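Nornitthorpe Makers

Search this site Type and press Enter

We use cookies to remember your settings. By carrying on you accept them. OK

Tips for the plate-clearing task (and whether you should bother)

I help out with the student robotics club on Thursday evenings, and this term the project is tableware. Students pick up plates with hand-held grippers, over and over, and the recordings go to train a small arm called Jivholm for the Simanjuntak Cup in February. The target is 100 clean runs per pair. I have my doubts that a machine needs to see a plate moved 100 times before it gets the idea, and more doubts about the idea. A person can clear a table in the time it takes to find the right cable.

Still, the table work is ordinary kitchen sense for the most part, and some of it carries over to home.

Put something under the plate. A bare panel is slippery and noisy. A striped mat or a folded tea towel gives the rim something to bite on when you tip the plate up. The club handbook recommends a special silicone sheet from Jerar. We tried one and a tea towel did the same job.

Take the plate by the rim, near the edge, and tilt before you lift. Students always want to grab and hoist in one go, and then the plate swings. Let one side of the rim stay down while the other comes up, and only lift once it has stopped wobbling.
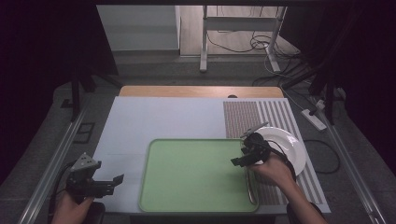 Plate tilted up by its left edge, other gripper kept open and clear of it.

Keep the second hand out of the way until you want it. Two grippers over one plate is how we chipped 11 of them last term. If you have nothing for the left hand to do, hold it off to the side with the jaws open.

Use a tray with a raised rim. Anything that rolls stays in it, and you can carry the whole lot to the sink afterwards. Pale green is fine with white plates. White on white is a misery, for the software and for anyone over forty.

Sort the cables first. I would put this at the top of the list if the students ever read the top of a list. Leave enough slack for the full reach of your arm, check it by reaching, then start. Keep power strips off to one side, well away from where people stand, and never bring a wet cloth near them. We wipe plates at the sink and dry them before they come back to the table.

Buy cheap plates. The club got a box of 64 seconds from a catering shop that was closing down, and they behave just like the good ones. Melamine is safer with the younger ones, though it is lighter and slides about more.

Does any of it work? Jivholm managed to stand a plate in the rack at the last open evening, then knocked the rack over. The students were thrilled. I washed up by hand — as usual — and it took me four minutes.

Recent posts
Getting tape residue off a workbench
Which drawer liners are worth the money
Quietening a squeaky trolley wheel
Jerar silicone sheet: a second opinion
Storing odd-sized lids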